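Desmet: "A pinça guarda o movimento, a casa guarda o resto"

Entrevista com a coordenação de recolha de dados do projeto Astum
5 Abr 2022

O projeto Astum, conduzido no laboratório de Utby com o apoio da Desmet, estuda a aprendizagem por imitação a partir de demonstrações feitas com pinças manuais. Em vez de teleoperar um braço, o operador segura a ferramenta e executa a tarefa com as próprias mãos. A câmara montada na pinça regista a imagem, e a trajetória é reconstruída depois. Falámos com a pessoa responsável pela recolha, que pediu para ser identificada apenas pela função.

A primeira pergunta incidiu sobre a escolha das casas. A fase inicial decorreu numa bancada em Undurthorpe, com iluminação controlada e um conjunto fixo de objetos. "A política treinada na bancada funcionava na bancada", resume a coordenação. "Mudávamos a altura da superfície e a taxa de sucesso caía. O modelo tinha aprendido a mesa." A partir de outubro, a equipa passou a recolher em habitações e manteve da bancada apenas o protocolo de calibração.

O conjunto usado no resultado agora divulgado tem 500 demonstrações bimanuais de arrumação: recolher artigos pequenos de uma superfície e depositá-los num recipiente ou no respetivo lugar. Cada demonstração é feita com 2 pinças, uma por mão, e a sincronização entre os dois fluxos é verificada antes de a sequência entrar no conjunto. "Se o desfasamento ultrapassa o limite, a sequência é rejeitada inteira. Não cortamos nem interpolamos. Tentámos interpolar no início e o erro aparecia mais tarde, no fecho dos dedos."

Sobre os objetos, a coordenação é específica. As embalagens de folha metalizada e os sacos translúcidos são os casos mais difíceis, por razões diferentes. Na folha, o reflexo muda com o ângulo da pinça e perturba a estimativa de contacto. No plástico translúcido, o contorno confunde-se com o fundo. "Um tecido amarrotado é mais tolerante. Há muitos pontos de preensão aceitáveis. Num invólucro pequeno há poucos, e a pinça tapa parte deles no momento em que se aproxima."
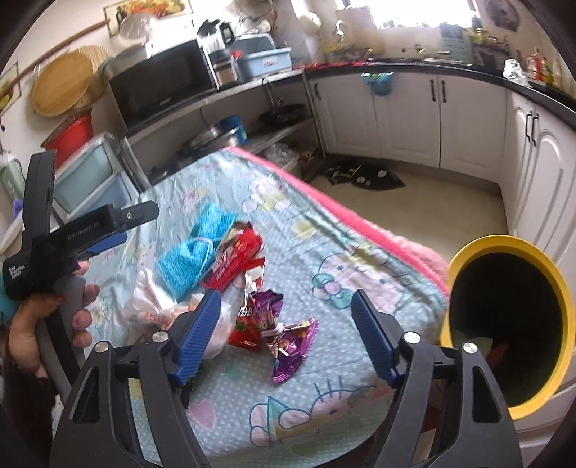

A superfície de apoio também conta. Um colchão cede sob a pressão dos dedos e pode estar inclinado, o que retira ao modelo a hipótese de um plano rígido e horizontal. Os padrões impressos introduzem contornos que não correspondem a nenhum objeto. "Numa capa com desenhos, o detetor antigo propunha preensões sobre o próprio desenho. Retirámos o detetor. A política atual recebe a imagem e o estado da abertura, sem segmentação intermédia."

Perguntámos se o fundo não deveria ser simplificado. A resposta foi negativa. A equipa não retira loiça, eletrodomésticos nem quadros do campo de visão, e trabalha com a luz existente, incluindo a que entra pelas janelas. Foi feita uma comparação com fundos mascarados, mantendo iguais o número de demonstrações e os parâmetros de treino. A variante mascarada convergiu mais depressa e teve pior desempenho em casas que não constavam do treino. "Só publicamos a segunda medida. A velocidade de convergência não interessa a quem vai usar o modelo."

O resultado principal refere-se precisamente a essas casas. Em ambientes não vistos, a política completou 90 por cento das preensões isoladas. O valor é inferior na tarefa completa, em que os erros se acumulam, e a coordenação insiste em que os dois números não sejam confundidos. "Uma preensão isolada termina quando o objeto sai da superfície. A tarefa termina quando tudo está arrumado. Há artigos na imprensa técnica que citam a primeira como se fosse a segunda."

Quanto aos operadores, o protocolo dá poucas instruções. Pede-se que a abertura entre os dedos permaneça visível durante a aproximação e que a segunda pinça não fique parada fora do campo por períodos longos. A ordem de recolha é livre. Uma versão anterior impunha uma sequência fixa, da esquerda para a direita, e o modelo passou a ignorar artigos do lado direito enquanto restasse alguma coisa do outro. As sequências dessa versão foram retiradas do conjunto.

Resta a transferência para o braço. As almofadas dos dedos usadas na recolha têm a mesma geometria das que são montadas no robô, mas a mão humana compensa a força sem que isso fique registado. "Sabemos a posição e a abertura. Não sabemos quanto a pessoa apertou. Para embalagens leves chega. Para objetos pesados ou escorregadios, não chega, e não temos ainda uma correção que nos satisfaça."

A próxima etapa prevê sensores de força nas pinças e nova recolha em Utby. O conjunto atual será disponibilizado após a revisão das imagens, que inclui a remoção de rostos e de documentos legíveis. A coordenação não indicou prazo.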